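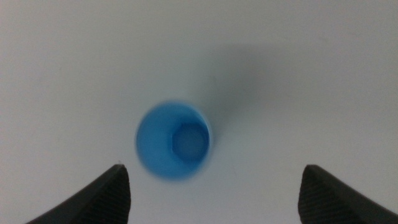 Zarkusgate Cider, progress report to the Rankin small producers fund
1/3/20

Pressing finished in November, two weeks behind the plan we sent you and one week ahead of what we privately expected. We put 1761 gallons into tank. The plan said more, but the plan was written before the frost had its say.

Equipment. The Pistell press is paid for and running. It arrived with a manual for a different press, so the first 18 pressings were educational. Yield has improved since we stopped following the manual.

Licensing. The state has our label application. It came back once over the size of the word "hard," which we have enlarged.

Sales. We have signed accounts with two bars in Corarville and sold 244 cases of the still cider. The target was 200, so please enjoy that line.

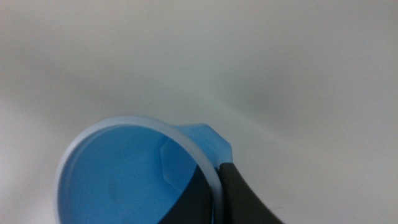
One of the Corarville bars reports that the dry sells out before the weekend and the sweet does not move at all, and would we kindly stop sending it. We have cut the sweet to a single tank.

Still to do: floor drain, second pump, a walk-in cooler that stays cold. We request the next installment on the usual schedule. Receipts are attached, including the one that got cider on it.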